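**Bastska Bin Kit**, two-bin picking station for tabletop arms
Page updated July 2021

The Bastska Bin Kit is a ready-to-clamp workspace for labs and small shops that want to run mixed-item picking on a table they already own. You get two matching bins, the clamps to hold them, a set of everyday objects, and the control software. The arm is sold separately. If you already have one, the kit will most likely work with it, and the list of tested arms is in the download section.

We started selling the kit in March as a spare-parts bundle for our own customers. Enough people asked for the whole station that it now has its own part number, 1182.

## What the kit is for

The basic job is simple. Objects go into the front bin in no special order. The arm picks them out one at a time and drops them in the rear bin. When the front bin is empty, the software can run the same job in the other direction, so the station can keep going without someone reloading it after every round.

The object set is mixed on purpose. Parts that all look alike are easy to grip once you have the first one figured out. A bowl, a brush and a soft toy each need a different approach, and they get in each other's way when they land close together. Items that touch or overlap are the cases most buyers want to work on, and the default job settings do not try to separate them first.

The bins are open-topped, and their sides are low enough for a two-finger gripper to come in over the wall. On most arms you can reach the corners if you tilt the wrist, but check this with your own gripper before you bolt anything down. Long items lying against a wall are the hardest to reach. We suggest running the Mutico reach test first. It moves the gripper slowly to each corner and stops if the load on any joint gets too high. 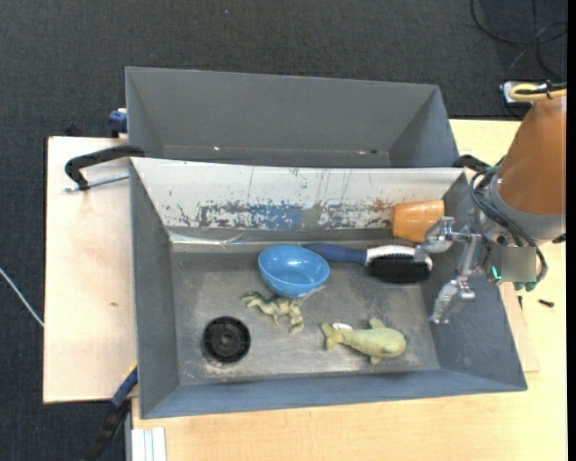 ## What's in the box

- Two gray bins
- Clamps for fixing the bins to a table or board
- Object set of 31 household items and toys
- Mutico control software, one-seat license
- Printed setup guide

The object set changes a little from batch to batch, depending on what we can buy. Cups and bowls may come in other colors. If you need an exact match to a set you already have, write to us before you order.

## Setup

1. Place the bins next to each other within reach of the arm.
2. Clamp both bins. Keep the clamp handles away from the side where the arm comes in.
3. Route the arm cables so that they can't catch on a bin wall when the wrist turns.
4. Install Mutico and enter the bin size from the label.
5. Run the reach test with both bins empty.
6. Load the front bin and start a job at low speed.

Plan on an afternoon for the first setup. Moving the station to another table later takes much less time, but the reach test has to be run again.

## Wear and spare parts

Bins are a wear item. Metal fingers scrape the floor and walls, and the surface gets scratched and scuffed in normal use. This does not affect picking by itself, but heavy marks can confuse a vision system that was trained on clean bins. Replace the bin or retrain, whichever is cheaper for you. Cracked bins should always be replaced.

Single bins and extra clamps are in stock. The Zakano object set adds 160 smaller items and works with the same software license.

## Limits

- Maximum item weight is 300 grams with the default settings.
- The kit is not meant for food, liquids or glass.
- There is no guard or fence in the box. Use the safety equipment your arm's manual calls for.

## Ordering

Orders ship from our Magesa warehouse. Use part number 1182 for the full kit. Schools and labs buying more than one station should ask for a quote, and please include the arm and gripper model so we can check the reach for you.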